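Nunumora Livestock Handling Notes

Welcome, and thank you for stopping by! This is a small collection of 2,397 short notes on how sheep and cattle were moved, penned and loaded at the Nunumora and Nuneck yards, typed up from stockmen's own notebooks (some of the handwriting was a real adventure).

Each row holds one note, the yard, the kind of animal and a stress score from 0 to 6. Sneha Pal did the scoring, and Sunita Agarwal went back over the harder ones with her.
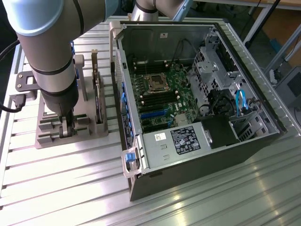
Known gaps

Goats appear in only 13 notes, so please don't lean on those. Another 27 have no score at all, mostly where the page had torn, and we left the field blank.

Using the notes

You're welcome to use them for teaching or for planning your own yards. Just mention Nunumora somewhere, and do write to Sunita if you spot a mistake!

Last updated 23 August 2023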